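Votudard @votudard · 10 Nov 2019

I finished counting the words in my notebook last night. 2,066 English words in my own handwriting, every one of them looked up because I did not know it when I met it. I want to write a little about how I did it. A thread, not too long I hope.

2/
I came to this town in February with school English. School English is good for the train station and the bank. It is not good for the neighbor who says "I'm beat" or the dentist who says "you might feel a pinch."

3/
My first method was an app, which I will not name. It taught me "the horse eats the apple" many times. I have never had to say this to anybody. I stopped after 4 weeks.

4/
My second method was the notebook. The rule is simple: I can write a word in it only if I heard it or read it in real life that same day. No lists from the internet. If the day gave me nothing, the page stays empty.
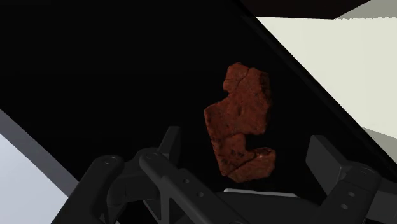
5/
The first word in it is "lid." I was at the Hesance bakery and the woman asked if I want a lid. I understood "lead." I said no thank you, I am not sick. She gave me one anyway.

6/
For each word I write the sentence where I met it, not the meaning from the dictionary. "Lid: do you want a lid for that." When I read it again I can hear the voice, and the meaning comes with it. With the dictionary meaning I remembered almost nothing.

7/
Some people asked me if I write the translation also. In the beginning yes. After the second notebook I stopped, because my eye went to the translation first and did not look at the English at all. If a word is really difficult, I make a very small drawing. My drawing for "to hesitate" is a foot.

8/
The hardest group for me is the small verbs. Put off, put up, put up with, put out, put down. I have nearly two pages for "put" only. In my language we have one honest verb for each of these things and it does not change its mind when a short word stands next to it.

9/
Second hardest: words which I can read well but say wrong. I said "cellar" like "sell are" for a whole summer. There is a restaurant here called Cellar and I told everybody about it, and they looked at me very kindly.

10/
Also "recipe." I thought it has two syllables. I thought this for years, since school, and our teacher also said it in this way.

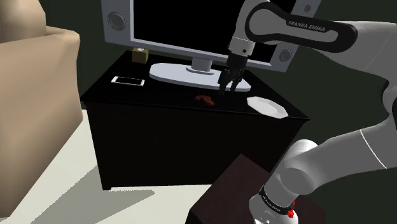
11/
Where I find the words: the bus, the radio in the morning, the letters from the landlord (very rich, "hereby," "premises," "wear and tear"), and the reading group at the Mostyn library. In the reading group we are 5 and we read slowly. I recommend slowly.

12/
How I review: on the bus home I open the notebook at any page and read only that page. I tried to do it with a schedule and colored cards, but I was spending my evening making cards. One page is enough and the ride is short.

13/
Mistakes I made. I wrote too many rare words because they were beautiful. "Gossamer" is in my notebook and I have used it zero times. "Errand" I wrote much later, and I use it every week.

14/
I also wanted to stop at 2,000. It is a round number and I had promised myself a dinner. I had the dinner, and the waiter said the soup was "on the house," so I had to open the notebook again at the table.

15/
If you are learning too: please buy a notebook which fits in your coat. My first one was big and pretty and it stayed at home on the shelf.

16/
Several of you asked which pen. It is the free one from the bank.

17/
Today's word is "drizzle." I heard it on the radio and then I went out and stood in it. If you have a good word for me from your own week, write it below with the sentence where you heard it. I will read all of them, but I will answer after work.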